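# Mirura eczema diary set

Free-text and scored diary entries from adults living with eczema on the hands and forearms. Collected through the Mirura diary app and cleaned by the Sayce group at Reniveck.

## What's in it

- `entries.csv` – one row per diary entry
- `people.csv` – one row per participant (182 in total)
- `creams.csv` – which type of moisturiser or steroid cream was in use, by week

Each entry has an itch score, a sleep score and an optional note of up to 300 characters. Scores run from 0 to 10, and higher is worse. A blank means the question was skipped. Please don't read it as zero.
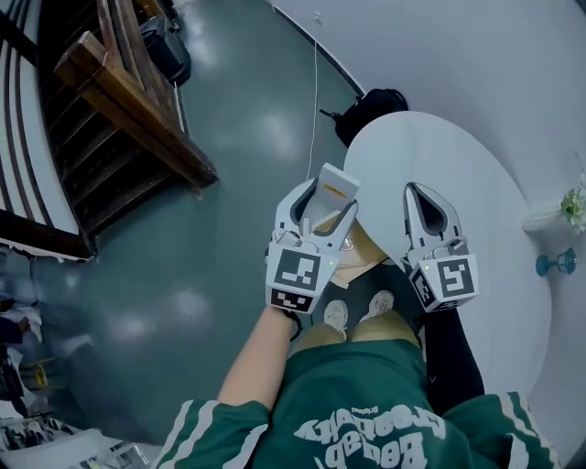
Notes were checked by hand for names, addresses and clinic details, which were replaced with `[removed]`. Spelling was left as typed. People who sent fewer than 40 entries are kept in the files but have `short = 1`, so you can drop them if you need longer runs.

## Known problems

Entries from July are patchy. The reminder stopped working on older phones and wasn't fixed until the next release.

Skin tone was self-reported on a short scale and is missing for many people in the first intake. Redness scores were dropped in version 2 – they were hard to compare between darker and lighter skin.

## Use

Fine for research and teaching. Not suitable for diagnosis or for choosing treatment. The scoring script is in `ilard/` and needs to be run before the weekly averages will match ours.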